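4 min read

25/11/2021

Wanted: Parish Music Director and Organist (Part-Time)

The parish at Dirnitz is looking for someone to play the organ, run the choir, and talk the rest of us out of singing everything at the speed of a funeral procession. The job is open from the beginning of March, in time for most of Lent, when at least you won't have to worry about the Alleluia.

We are a Catholic parish of 205 households, formed when the churches at Dirnitz and Butow were merged under one pastor. The merger is complete on paper. In practice the two halves still disagree about which tune goes with "Hail, Holy Queen," and you should know that going in. The vigil Mass is at Butow, the two morning Masses are at Dirnitz, and the drive between them is short unless you get behind a tractor.

The Dirnitz organ is a two-manual Hamann. It has 603 pipes, and on a good morning nearly all of them speak when asked. It is a real instrument and a pleasure to play once you learn to leave the Trumpet alone in damp weather. Butow has an electronic keyboard with a setting called "Cathedral," which we ask you not to use.

What the work involves:

Playing for three weekend Masses, holy days, and the full Triduum, including an Easter Vigil with all the readings. Our pastor does not believe in the short form of anything.

Rehearsing the adult choir one evening a week. There are sopranos and altos in plenty, two basses, and a tenor section that depends on the hunting season.

Teaching the children who are preparing for First Communion their songs. Hand motions are optional and we would prefer you exercised the option.

Choosing hymns that have something to do with the readings. We use the Biveck hymnal, the old blue edition, and the psalm settings in the back of it. You may add to these. Please don't introduce more than one new thing a month, and nothing new at Christmas.

Weddings and funerals are paid separately at $155 each. You get first refusal on all of them, and you have our full support in saying no to couples who want the song from the movie.
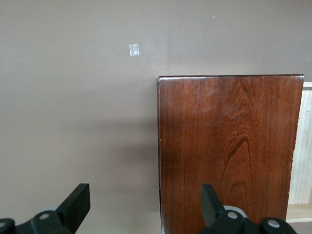

Parish office, Dirnitz.

You'll share the office with the bulletin, the photocopier, and the lost-and-found. A desk can be arranged. So can a key, though it takes longer.

We need a person who reads music well, can accompany singers who breathe in unexpected places, and knows the order of Mass well enough to recover when the homily ends sooner than planned. (This has happened.) You should be comfortable with chant, or willing to get comfortable. Some Latin would help in Advent and Lent. A degree in music is welcome, but so is a long apprenticeship on a cold bench somewhere. You don't have to be Catholic, but you do have to be able to work respectfully inside a liturgy that isn't going to be rearranged to suit the postlude. A background check and the diocesan safe environment course are required of everybody, including the saintly.

The pay is $34 an hour for twelve hours a week, with four weekends off a year. None of them can be Easter.

To apply, send a letter, a résumé, and the names of two references, one of them clergy if possible, to the parish office. Tell us what you would play for an ordinary Sunday in July with half the choir at the lake. Recordings are fine, but we'll ask anyone we interview to come and play two hymns and a psalm on the Hamann, with a few parishioners singing along at their usual pace.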